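Ticket 241: Water pump cycling on and off overnight, Nirum tiny home
Opened by: Hatice Polat
Handled by: Panagiotis Petridis, Onodard owner support
Status: Closed, June 2019

Hatice wrote:

Hi there, and thanks in advance for reading all this, I know I go on a bit! We've been in our Nirum since November and we love it to bits, but the water pump under the kitchen bench has started kicking in by itself at night. It runs for a few seconds, stops, then does it again a while later. No taps are on. The loft is right over the kitchen, so we hear every single one. I've looked under the sink and in the shower cupboard and I can't find a drip anywhere. The tank is the 175 litre one, if that helps.

Panagiotis replied:

Hello Hatice, lovely to hear from you, and please don't apologise, the long emails are the ones we can do something with. A pump that runs in short bursts with everything shut is losing pressure somewhere. It could be a slow leak on the house side, or water creeping back through the pump's own check valve towards the tank. Could you turn off the isolating valve just after the pump (blue lever, behind the kickboard) before bed tonight and tell me whether it still cycles? 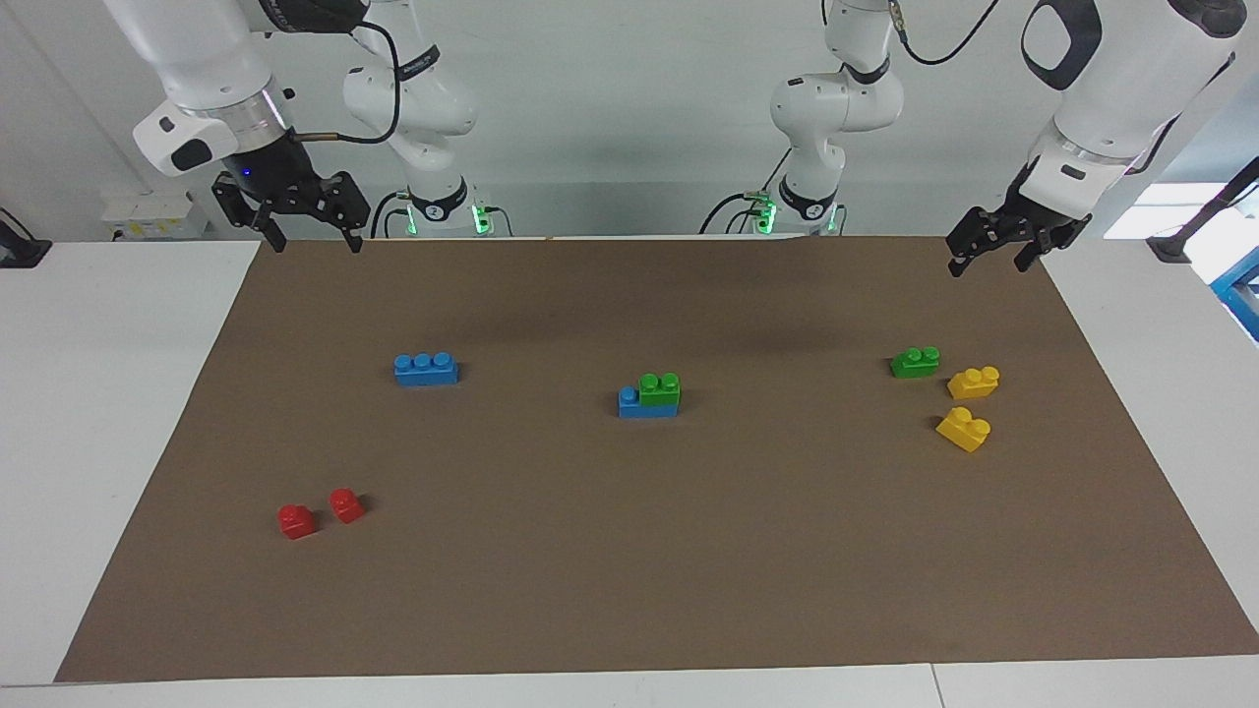
Coloured bricks on the brown mat, between the two white arms.

Hatice wrote:

Did that last night. It still went off, four times that I heard, and I was awake for all of them with a cup of tea. My neighbour Teguh Simanjuntak came over this morning and had a feel around the fittings with a dry tissue, and they all came up dry. He reckons it's the pump as well.

Panagiotis replied:

Then I'm with Teguh. With that valve shut, the house plumbing is out of the picture, and if the fittings either side are dry, the check valve is my bet. Sometimes it's only a bit of grit. Switch the pump off at the panel, open the kitchen tap to let the pressure go, close the tank outlet, then unscrew the clear strainer bowl and give it a good rinse. Have a towel handy! If that doesn't settle it, I'll post you a Kusuma valve kit under warranty, part 38 on the sheet in your owner's folder.

Hatice wrote:

The strainer had a fair bit of white plastic swarf in it, like the curly stuff you get from drilling. I rinsed it and put it all back, but it still ran twice overnight. Better, but could I have the kit please?

Panagiotis replied:

On its way. Yoga Tambunan in the workshop packed it with a spare O-ring for the strainer bowl, as they do get tired once they've been disturbed. Four screws on the pump head, done up evenly and only firm.

Hatice wrote:

Kit fitted, and we've had three quiet nights in a row! Thank you so much, and thanks to Yoga for the O-ring, which I did end up using.

Closing note, P. Petridis: Check valve replaced by owner, fault cleared. Swarf probably from the tank fitting. Have asked Hannelore Ostermann to add a tank flush to the handover list.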